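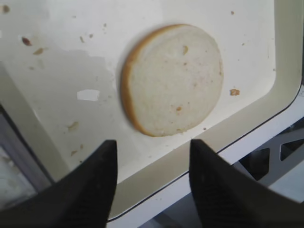
Irumgate Office Transfers

A table of sales and other ownership changes of office and light industrial buildings in Irumgate, collected from the deed index of the town and cleaned by hand.

The table has 719 rows. One row is one recorded transfer of one parcel. If a deed moves several parcels at once, it makes several rows, and they share the same value in the column deed_ref. Please read the section about prices before you add anything up.

What is in the folder

transfers.csv is the main table.
parcels.csv gives the address, the lot area and the zoning code of each parcel that appears in the main table.
owners.csv connects the names of buyers and sellers to the parent firm, where we could find it.
changes.txt is the list of corrections, newest on top.

All files are in UTF-8, with a comma as separator. Empty cell means unknown. Zero means zero, and it occurs in the price column more often than you would expect.

Columns of transfers.csv

row_id: our own number, stable between versions.
deed_ref: volume and page in the deed index, written as the town writes it.
parcel_id: the key to parcels.csv.
recorded: the month when the deed was recorded. The signing may be much earlier. We do not have the signing date.
seller and buyer: names as they stand on the deed, with spelling mistakes kept.
price: the stated amount in dollars.
price_kind: one of full, shared, nominal, missing.
use_before: the use of the building according to the last assessment before the transfer.
note: free text, in most rows empty.

How the prices should be read

This is the part where most questions come from. When a buyer takes two lots with one deed, the deed often has only one price for both. We did not divide it. The same amount is repeated in every row of this deed and price_kind says shared. If you sum the column without looking at this, the Nandum business park will look like the most expensive land in the county. To get a correct total, keep only one row for each deed_ref where price_kind is shared.

Nominal is for transfers where the price is too small to be a real price, for example when a firm moves a building to its own subsidiary. We mark it by reading the names, not by a limit on the amount. There are 41 rows with price_kind missing. In these the scanned page cannot be read at the place of the price, and the town could not find the paper.

We did not correct anything for inflation.

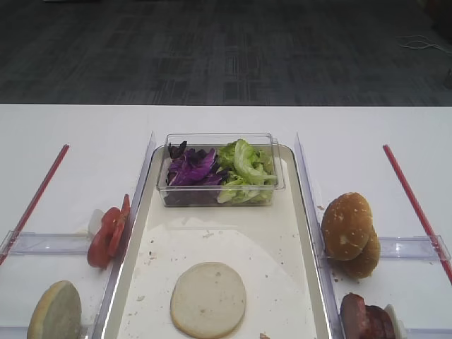
Yi-an Chae wrote to us that the shared prices should be divided by lot area, so that each row has its own number and a beginner cannot make the mistake. We discussed it and we decided to leave it. Lot area is a bad measure for office buildings. The old Seneviratne building stands on a small lot and was sold together with its parking field, which is much larger, and by area the asphalt would get nearly all of the money. Yi-an Chae answered that this is one case and that most shared deeds in the table are neighbor lots of the same kind. It is a fair point. Who wants the divided number can calculate it from the lot area in parcels.csv, and the key is the same in both files.

How the owners were matched

A buyer in this table is very often a company with limited liability that was made only for one building. The name of it can be simply the street address. To say who is behind it, we used three kinds of evidence: the mailing address for the tax bill, the name of the person who signed, and the public filing of the company. In owners.csv the column evidence tells which of them we had.

A match by mailing address only is weak. Many companies use the address of their lawyer, and one law office near the courthouse receives the tax bills for owners who have no connection with each other. We removed this address from the matching in March, and a number of earlier links disappeared because of it. If you worked with an older copy, your groups of owners may be too big.

The word affiliate in newspapers is used in a loose way. We put a parent firm only when at least one paper says so. When there is a joint venture, parent stays empty and the note column names the partners.

Matching was done in Vuseo, the small name-cleaning tool that we use also for other tables. The rules file is available if you ask for it. Vuseo proposes the pairs and a person accepts or refuses each one. It does not decide alone.

Known problems

Condominium units in office buildings are not complete. The town gave them a different index in the past and we have only the part which was moved to the present index.

Use_before can be old. A building which was a laboratory on paper may have been empty for years before it was sold.

Transfers of shares in a company which owns a building do not produce a deed. So they are not in the table, even if the local press reports that the building has been sold. This concerns mainly the bigger properties, and for research about investment volume it is a serious gap.

Five deeds were recorded again after a correction of the boundary. We kept both versions and wrote re-recorded in the note of the later one. Please use the later one.

Leases, mortgages and tax liens are outside of this table.

What we think it is good for

It is good for following one parcel through its owners, for checking a claim about who bought what, and for teaching how deed records work. It is less good for average prices per year. In a town of this size, a single large sale can change the average so much that the line on the chart has no meaning.

Please do not use the names of the sellers to contact private persons. A few of the older rows have individual owners and not companies.
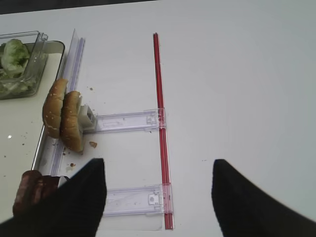 Corrections and contact

Send corrections to Hjalti Laxdal, with the row_id and the deed_ref, and if possible the page of the deed as a scan. Corrections without deed_ref take longer to check. Accepted ones are written in changes.txt with the old value and the new value. A row is never deleted. If it was wrong as a whole, it gets the word withdrawn in the note column and it keeps its number.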